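Open day at Halim, or how I spent an afternoon with other people's desk clutter

I had no plans to go to an open day this spring. Intan Kusuma had a spare spot on the list, I had a free afternoon, and the bus from my street stops 400 yards from the gate, so off I went with a granola bar and the wrong shoes.

Halim rents out two floors of an old printing works to small outfits. You sign in at the front desk, get a paper sticker with your name on it (mine said "Guest of Intan," which I wore with pride) and then you can pretty much wander. There were 18 rooms on the map. I made it to maybe a third of them before my feet gave up, and I skipped the talk in the big hall entirely because the line for coffee was shorter while everybody else was in there.

First stop was Trokus, on the ground floor. They make hinges. I thought I'd stay two minutes and I stayed half an hour! Amedeo Greco let me open and close a cabinet door over and over while he told me about grease, and he had a drawer of failed hinges that he clearly likes better than the good ones. My favorite squeaked like a duck. Across the hall was Clekitz, who had a big display of labels and stickers and a bowl of hard candy, the kind my grandmother kept in her purse. I took three.

Upstairs it got warmer and a lot noisier. The corridor is narrow and lined with bikes, so you end up meeting everyone whether you want to or not - I got talking to Haziq Ong, who was carrying a tray of sandwiches and looking for somewhere to put it down. He sent me to the room at the end, the one with the tabletop stuff, and told me to take my time in there.

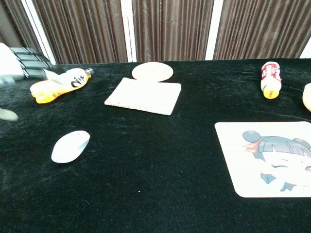 Praltix Tabletop Team, Second Floor

I loved this table. I really did. It's all things you'd find on any desk or in any kitchen, but put them on black velvet and suddenly you want to look at each one like it's in a jewelry store window. A plain white notebook! A computer mouse! The yellow bottle on its side practically glows against that cloth. And the mouse pad with the anime girl on it made me laugh out loud, because my nephew has been asking for one just like it and now I know how big they are.

Velvet is a brave choice, by the way. I have a black velvet skirt and I know what it does with lint, and yes, there were little white specks on this one too. Aisyah Gunawan told me they go over it with a tape roller before visitors come and it makes no difference whatsoever. She also let me feel the edge of the cloth, and it's lovely, much thicker than my skirt.

I asked Zulkifli Tuhumury how they choose what goes on the table. He said people bring things from home and the rest comes from the discount store by the station, and that they have 44 items in the cupboard at the moment. The round beige pad got me going for a while. I said coaster, the woman next to me said sponge, and we left it there without settling it. There was a red and white bottle with a yellow cap over on the right as well, and I forgot to ask what had been in it, which bugged me all the way home.

After that I found Intan again and we ate Haziq's sandwiches (egg, very good, too much pepper) on the back stairs with roughly 6 other people who'd had the same idea. Somebody had opened the fire door and there was a nice breeze.

If you want to go next year, Intan says they usually put the sign-up list out in March. Wear flat shoes, skip the elevator, and try the duck hinge.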